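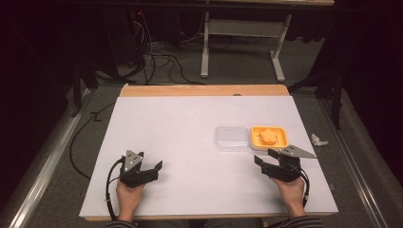
Figure 6. A pair of hand-held grippers at the bench, with the two-part container test laid out.

4.3 Comparing finger pads before you commit to a set

The Gollov quick-start sheet says any pad in the Rurkero range will handle "everyday household items." We would not take that on trust. Run the test below with your own objects before you order pads for more than one station.

You will need both hand-held units, the pads you want to compare, and one awkward object. We use a soap dish with a clear lid because the lid is hard to see and the soap is hard to hold.

1. Fit the first pad type to both units. Tighten the screws by hand, then check that the two pads meet squarely when the jaws close. If they don't, stop and refit. A crooked pad will make a good material look bad.

2. Route each cable over the front edge of the table and leave slack at the wrist. A tight cable pulls the hand off line and you will blame the gripper for it.

3. Put the lid and the dish side by side on a plain surface, clear of each other.

4. Start logging in Lobo. Wait for both units to show as connected - the green banner alone means only that the program is running.

5. Pick up the lid by its rim, hold it level, and set it down again. Repeat with the other hand.

6. Repeat step 5 with the soap, then with the dish.

7. Change pads and start over from step 1. Keep the same operator for the whole comparison.
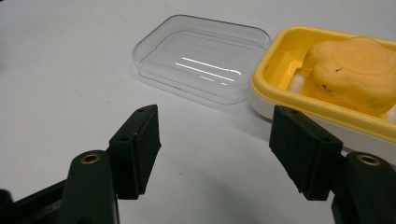
Page 41

Figure 7. Open jaws at table height, gripper camera view. The lid is clear and lies on a white top, so its outline is faint. Check that you can find the rim in your own footage before you record a full set.

NOTE: The Drandent software guide rates its lid tracking as suitable for transparent parts. In our trials it lost the lid in 41 of 182 clips. Treat the rating as a starting point and look at the clips yourself.

NOTE: Soap leaves a film. Wipe the pads after every soap trial, or the later results will tell you about the film and very little about the pad.

CAUTION: Do not squeeze harder to make up for a pad that slips. Thin plastic lids can crack, and the force reading in Lobo lags behind the jaws.

CAUTION: Keep fingers clear of the jaws while changing pads. Unplug the unit first.

The stated pad life is 2,000 cycles. We replaced our first pair after 119, when the edges began to lift. Record your own count on the sheet in section 4.5.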